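# [Cellule] Câble qui pend au poignet et boulon qui se desserre - comment vous faites ?

**purkano_fil** a écrit :

Salut tout le monde,

Je reprends l'entretien d'une petite cellule de prise d'objets à l'atelier Daltwood, un bras noir monté sur une plaque, le tout tenu par des rails alu, et je me bats avec deux choses depuis que je l'ai récupérée. La première, c'est le faisceau du poignet. Il y a le gros câble gris annelé, les rouges et noirs de l'alimentation, plus deux ou trois fils fins, et tout ça pend sous la pince. Quand je descends dans un contenant un peu profond, ça frotte contre les parois, et de temps en temps je perds la communication avec la pince. Je relance, ça repart, et deux heures après rebelote.

La deuxième, c'est un boulon avec rondelle sur le côté du poignet qui se desserre tout doucement. Je l'ai resserré quatre fois ce mois-ci, j'en ai un peu marre :)

J'ai déjà essayé de plaquer le faisceau avec des colliers plastique bien serrés. Résultat : dès que le poignet tourne en bout de course, ça tire sur le connecteur. J'ai tout recoupé le soir même.

Des idées ? Je prends tout, même les bricolages moches.

---

**grincheux_du_rail** a écrit :

Les colliers serrés sur un poignet qui tourne, c'est LA bêtise classique, on l'a tous faite. Le câble doit avoir du mou à l'endroit où ça tourne et être tenu de part et d'autre. Chez moi c'est du velcro côté plaque, du velcro sur l'avant-bras, et une boucle libre entre les deux.

Pour la longueur de la boucle : tu mets l'axe en butée d'un côté, tu règles pour que ça ne tire pas, tu passes en butée de l'autre côté, tu vérifies. Fais-le à la main, moteurs coupés, sinon tu vas finir par arracher quelque chose.

Et ton boulon, frein filet moyen. Question réglée.

---

**mimi_servo** a écrit :

> Et ton boulon, frein filet moyen. Question réglée.

Alors moi je ne suis pas du tout d'accord ! Le frein filet près de pièces en plastique, j'ai donné. Sur ma première pince j'en ai mis un peu trop, ça a coulé sur un carter et il s'est fendu au bout de quelques semaines. Depuis je mets des rondelles à denture et un trait de feutre en travers de la tête et de la plaque. Si le trait n'est plus aligné, ça a bougé, ça se voit d'un coup d'œil et je n'ai même pas à sortir une clé.

Par contre +1 sur la boucle libre. Je rajouterais une chose : les petites sangles et les bouts de câble courts qui dépassent sous la pince, il faut les remonter. Chez moi c'était ça qui accrochait, et j'ai accusé le gros câble gris pendant des jours...

---

**purkano_fil** a écrit :

Ah, intéressant, je n'avais pas pensé aux petits bouts qui dépassent. Je regarde ça demain.

Pour le boulon, je vais tenter le trait de feutre d'abord, ça ne coûte rien. La pince a pas mal de plastique sombre tout autour et je n'ai pas envie de jouer au chimiste.

---

**grincheux_du_rail** a écrit :

Une goutte, j'ai dit. Enfin, j'aurais dû le dire. Une goutte, au bout d'un cure-dent, vis démontée et dégraissée, bien loin du plastique. Si ça coule c'est qu'on en a mis trois fois trop.

Et le trait de feutre ne serre rien du tout, il te prévient juste que c'est desserré. Ce n'est pas le même métier.

---

**mimi_servo** a écrit :

Je sais bien, c'est pour ça que j'ai parlé des rondelles à denture juste avant ;)

---

**pusmont_atelier** a écrit :

J'arrive avec mes gros sabots, mais avant de discuter du boulon je vérifierais les rails. On a une cellule du même genre à Pusmont et le boulon du poignet se baladait tout le temps. Le vrai coupable, c'était une équerre en bas du montant, à peine lâche. Tout le bâti vibrait, et le poignet prenait le reste. On a resserré les équerres et le boulon du haut n'a plus bougé.

Le test : tu attrapes le montant à pleine main, bras hors tension, et tu secoues franchement. Si tu sens un petit claquement, cherche en bas avant de chercher en haut.

Pour les coupures, regarde plutôt les petits connecteurs que le gros câble. Un connecteur de fil fin qui pend dans le vide sans rien pour le tenir, c'est le fil qui encaisse tout. On les fixe au rail avec un point de colle chaude, ça s'enlève à l'alcool quand il faut démonter.

---

**grincheux_du_rail** a écrit :

De la colle chaude. Sur une cellule. D'accord.

---

**pusmont_atelier** a écrit :

Elle tourne tous les jours, ma cellule à la colle chaude, merci pour elle !

---

**purkano_fil** a écrit :

Bon, j'ai passé la matinée dessus - et pusmont avait raison pour l'équerre, il y avait du jeu. Presque rien, mais en secouant on l'entendait bien. Resserrée. J'ai aussi refait la boucle du gros câble au velcro, en vérifiant les deux butées moteurs coupés.

Je vous mets le poignet au-dessus du bac en kraft, celui où on met les objets d'essai. Dites-moi ce que vous en pensez, surtout pour tout ce qui traîne dessous.
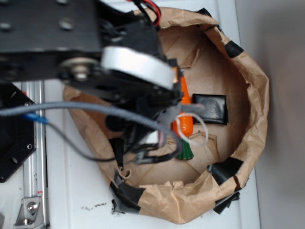 ## Réponses après la photo

**mimi_servo** a écrit :

Tes bouts de câbles noirs, là, sous la pince ! C'est exactement ce que je disais, ça descend vers le fond du bac avec la pince. Remonte-moi tout ça avant de toucher à quoi que ce soit d'autre. Et la boucle de fil blanc à côté de la carotte, c'est la première chose que je rangerais, elle en entoure carrément une partie.

---

**grincheux_du_rail** a écrit :

La courbe du câble gris est large, ça me va comme rayon. Je la trouve quand même basse à mon goût, je la ferais remonter un peu vers la plaque. Tu as des trous partout là-haut, sers-t'en pour passer un velcro.

Le connecteur bleu à gauche, avec son fil fin qui pend, je le fixerais. Avec un VRAI support, pas de la colle.

---

**pusmont_atelier** a écrit :

Colle chaude sur le connecteur bleu. Je maintiens.

Autre détail : les fils rouges et noirs passent par-dessus le bord du papier. S'ils touchent à chaque descente, une gaine tressée ne serait pas du luxe. Et un coup de chiffon sur la table, tant que tu y es, il y a des petites saletés devant le bac.

---

**purkano_fil** a écrit :

Reçu, merci à tous les trois ! Je remonte les petits câbles et je commande de la gaine. Pour le connecteur je vais imprimer un clip, comme ça tout le monde sera fâché à égalité.

Le trait de feutre est fait sur le boulon. Je laisse tourner 45 cycles, je regarde s'il a bougé, et s'il a bougé je sors le cure-dent de grincheux.

---

**grincheux_du_rail** a écrit :

Dégraisse avant.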